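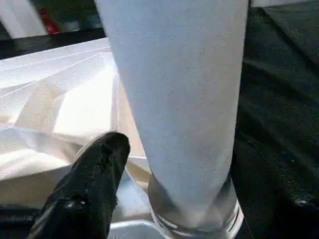 Rizwan Jadoon thinks it's hand-eye calibration and wants the routine rerun before anyone touches the planner. His comment on the ticket: "Every time the target lands beside the part, it's been the calibration. Redo it, then reopen if it still happens."

I don't buy it yet. A bad hand-eye transform gives you an offset that goes with the wrist. What I have is a target that's fine, fine, fine, then off to the left toward the plastic sheet, then fine again, with the arm parked the whole time. I'll rerun calibration because it's cheap and because otherwise we'll keep talking about it.

**Opened:** 30/01/2020
**Component:** Pratus (grasp planner), possibly Brimum (depth cleanup)
**Severity:** he says low, I say medium
**Status:** open

## Symptom

Goal is to close on the tapered piece just above the clear ring it stands in. Pratus gets the mask from Mughal and the cloud from Brimum and returns one grasp pose plus a score. On a good cycle the pose sits on the taper. On a bad one it slides left and back, somewhere between the piece and the sheet, and *the score goes up*. That second part bothers me more than the first. If the planner were unsure I could gate on the score and go home.

```
[pratus] cycle=197 candidates=3 best=1 score=0.91
[pratus] cycle=197 WARN surface normal inconsistent, using fallback
[maller] accepted target, plan ok
```

Maller (motion side) takes whatever it gets. It has a sanity check on the target pose, but the check is "is it reachable" and the air next to a part is perfectly reachable.

## Tried

**Recalibrated.** Full routine, new transform saved, restarted everything. The transform changed by less than the routine's own reported error. Bad poses still there. Rizwan Jadoon asked if the board was flat. It was flat.

**Turned the lights down.** Suggested in an old ticket for a different part. No change I could measure. I put the lights back so that later runs compare with earlier ones.

**Raised the sync window.** Mask and cloud are paired if their stamps are within 300 ms, which is huge if the wrist is moving. I expected this to be the answer, frankly, and went the other way too, as tight as it would go before pairs started dropping. With the arm parked it makes no difference, and it shouldn't. Still a stupid default. Separate ticket.

**Swapped the mask.** Drew one by hand for a recorded cycle and fed it to Pratus in place of the Mughal output. Bad pose came out anyway, nearly the same one. So the mask is off the hook for that recording. I'm not claiming it's off the hook in general; the network likes to include the upper edge of the ring, and pale part against pale sheet is not what I'd pick to show it at its best.

**Replayed the raw depth.** Took the bag from cycle 197 and skipped Brimum completely. Pose was noisy but on the part. Put Brimum back, pose moved left. Took it out, pose came back. First thing all day that behaved the same way twice.

## Comment from Abelardo Ulloa

> Brimum fills holes from the nearest valid neighbor. Clear plastic gives you holes. If the nearest valid neighbor is the background, you get background depth on the part. There is a flag for this, `fill_across_edges`, and it should be false in the cell config. It was false when I set it up.

It is false in the cell config. I checked before replying. I also checked what the node was really running with:

```
$ brimum dump-params | grep fill
fill_holes: true
fill_across_edges: true
fill_radius_px: 100
```

So the file says one thing and the process says another. The node reads its parameters under its own name, somebody renamed the node when the launch files were merged, and the whole block in the config has been ignored since. No warning. It loads the defaults and carries on. A fill radius of 100 is a default for a much bigger view than a wrist camera a hand's width from the work.

## After fixing the namespace

- `fill_across_edges` now false in the dump
- `fill_radius_px` now what the file says
- Replayed the 197 bag: pose on the part, score lower than before
- Live, arm parked at the same approach pose: no bad pose in around an hour of leaving it running

Rizwan Jadoon would like to close it on that basis. I'd like it open a bit longer, for these reasons.

1. The replay is one recording. I picked it *because* it failed, and then I fixed the thing that made it fail. I'd be surprised if it didn't pass.
2. The live run was one approach pose. The sheet folds differently every time the tray is changed and I haven't tried a different drape.
3. I can't explain the score. Filled depth is smooth, and my guess is that Pratus likes smooth surfaces and rates them up. If so, anything that smears depth will make it more confident, and we'll be back here with another filter. Abelardo Ulloa agrees it's plausible but says the scoring code predates him and he won't swear to it.

On the fallback warning: it still shows up, less often. The fallback replaces the estimated normal with the camera axis. For something standing upright and seen from close in, that's a shrug with a number on it. I would prefer the planner to return no grasp and let the cell take another look.

## To do

- [x] Fix node name in the launch file
- [x] Attach both param dumps, before and after
- [ ] Make Brimum refuse to start if its config block is missing -- Abelardo Ulloa has this
- [ ] Re-record with the tray changed and the sheet moved
- [ ] Plot score against the share of filled pixels inside the mask. If it's flat I'll drop point 3
- [ ] Check whether Mughal and Maller had their nodes renamed in the same merge

**Update:** last item done, partly. Maller is fine. Mughal has the same problem, the config block is there and nothing reads it. It's been running on the default threshold for the mask, so my line further up about the network grabbing the ring edge needs to be retested before anyone quotes it. Leaving the status as open.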